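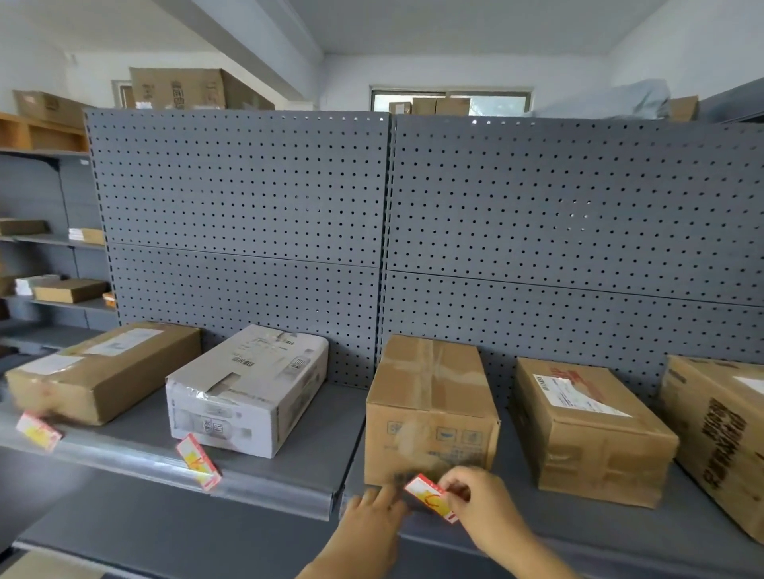
Fitting a location tag to the label strip of a pegboard-back shelf.

Gillalel Shelf Picking Cell - Shelf Setup and Care

The Gillalel cell picks cartons from standard metal shelving and places them on a tote conveyor. It consists of one mobile arm with a suction tool, a floor rail, a head camera and the controller cabinet. This page covers the shelf side of the cell: label strips, location tags, carton placement and the regular checks. For the arm and rail, see the Gillalel mechanical guide.

Shelving

The cell works with gray or white metal shelving with solid or perforated back panels. Perforated panels need no covering. Each picking shelf must have a clear label strip along the full front edge. Strips are supplied in 100 cm lengths and can be cut with a hand saw. Press the strip on from left to right and check that the ends do not stick out past the uprights.

Items stored on top of the shelving are outside the picking area. The arm does not reach them, but they must not hang over the front edge.

Location tags

One tag marks one carton position. The head camera reads the tag first, then looks for a carton above it. A tag that leans forward or has slipped along the strip will give a wrong pick point.

To fit a tag:
1. Set the cell to Hold and wait for the arm to park.
2. Open the strip slightly with one hand and slide the tag in from above with the other.
3. Push the tag down until it stops.
4. Line it up with the middle of the carton position.
5. Run Teach Location for that shelf and save.

Moving a tag without running Teach Location produces error 13 (location mismatch) on the next pick. Do not tape tags to the carton or to the shelf face.

Carton placement

Mixed carton sizes can share a shelf. Leave a gap between neighbors wide enough for a flat hand. Cartons lying at an angle are accepted, but the cycle is slower - the arm makes a second camera pass before it picks. Shipping labels on the top face can stay in place. Loose tape can not: it breaks the suction seal and should be pressed flat or removed.

Regular checks

Every Monday, before the first shift:
- wipe the label strips with a dry cloth
- replace cracked or faded tags
- inspect the suction cup lip for cuts
- run the Shelf Scan routine and read the report

Scan reports from the Nkuna controller list each location as Found, Moved or Missing. Correct all Moved and Missing entries before returning the cell to Auto.

Spare parts

Label strip, clear, 100 cm: part 575
Location tags, pack: part 1326
Suction cup and cup seal: order by tool serial number

Parts ship from the Billport warehouse. For technical questions on shelf setup contact Valentyna Harasym; for on-site service visits contact Emil Pfister. Have the cell serial number and the latest scan report ready.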